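The Sourdough Roti and the Slow Road to Drundcombe
Chanida Thaweesak has four burners, 21 seats and one of the most exciting menus on the coast

Sep 18, 2025

The first thing to arrive at the table is a roti the size of a side plate, blistered and buttery, with a sour tang that makes you sit up. It comes with a spoonful of crab curry and nothing else. By the time I'd wiped the plate clean I had already decided I was coming back, and I still had 5 courses to go!

We're at Sulell, a narrow dining room on the harbour side of Drundcombe, where Chanida Thaweesak has been cooking since last November. She grew up above her aunt's noodle shop, trained as a pastry chef, and spent years making other people's desserts before she dared put her own savoury food on a plate. You can taste both halves of that life in nearly everything she does. The pastry is lighter than it has any right to be, and the curries are fierce and deep and full of things pounded by hand that morning.

"I was always sneaking down to the hot section," she tells me, pulling a tray of shallots out of the oven with her elbow already on the fridge door. "They'd send me back upstairs to my custards. I'd smell of fish sauce and everyone knew where I'd been."

Her big break came with the Wakby Prize, a regional cooking contest that few people outside the trade follow and everyone inside it seems to argue over. Cooks get one main ingredient, a fixed budget and a single afternoon. Chanida drew mackerel. She cured half of it in palm sugar and lime, grilled the rest over coconut husk and served the two together on a warm rice cake with pickled gooseberries.

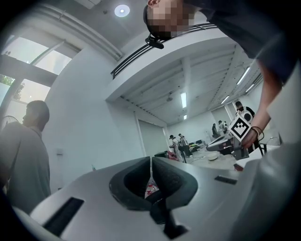 She came second. She's cheerful about it now, though she admits she ate an entire loaf of malt bread in the car on the way home. What mattered more was one of the judges, a retired restaurateur who owned the lease on an old chandlery in Drundcombe and wanted a cook in there before the damp got in. They shook hands on it within the month.

The mackerel is still on the menu, and it's still the dish people talk about on the way out. The cure has changed a little (there's makrut lime leaf in it now, sliced so fine it looks like green thread) and the gooseberries give way to rhubarb in spring, but the rice cake is just as it was: crisp at the edges, soft in the middle and faintly smoky underneath.

Then there's the roti. Most cooks make the dough fresh and rest it for a few hours. Chanida feeds hers with a rye starter and leaves it for two days, then stretches it over an oiled steel bench until you could read a newspaper through it. She folds it, coils it, rests it again and cooks it hard on both sides before clapping it between her palms to open up the layers. I tried one. Mine looked like a dropped hat, and she very kindly put it in the staff pile.

Fish comes from two day boats that land a short walk from the back door, so the menu gets written late, usually while everyone is eating lunch. On the day I visited it was gurnard. It went into a sour orange curry with green papaya and young turnips, the turnips from a smallholding up the valley that started growing them bigger until she begged them to stop. Small turnips, picked early, drink up the broth and keep their bite. I could happily have eaten a bucket of them.

Her knives deserve a mention too. There's a pair of Hattori blades, bought second-hand with her runner-up money, and a battered cleaver from the noodle shop that does most of the actual work. "The good ones are for fish and for showing off," she says. "The cleaver's for dinner."

And dessert - well, you'd expect a former pastry chef to be good at dessert. I still wasn't ready for the pandan tart. The case is thin and very dark, baked well past the point where most of us would panic, and the filling is barely set, a soft green custard with sea salt and a slick of burnt coconut caramel. Next to it sits a scoop of toasted rice ice cream that tastes like the last spoonful of a bowl of breakfast cereal, in the best possible way. She made it more than 300 times before she was happy with the wobble, keeping notes on each attempt in a row of school exercise books that now live above the pass.

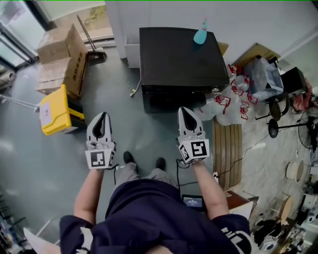

What should a first-timer order at Sulell?

Go for the full set menu if you have the evening free, and ask for an extra roti when you sit down, as they often run out before the second sitting. At lunch there's a shorter list, and the mackerel with a bowl of the sour curry makes a very good meal for one.

Evenings fill up quickly in summer, but the winter months might be the better time to go. The boats bring in fat, rich fish, the windows steam up, and Chanida starts making a pork and star anise broth that simmers from breakfast onwards. She's planning a run of Sunday noodle lunches too, cooked from her aunt's recipes, with the aunt herself coming down to inspect the first batch.

"She'll say it needs more white pepper," says Chanida, already reaching for the jar. "She'll be right, so I'm putting it in now."

Sulell, The Old Chandlery, Harbour Side, Drundcombe. Open Wednesday to Saturday for lunch and dinner. Vegetarian menu available with a day's notice.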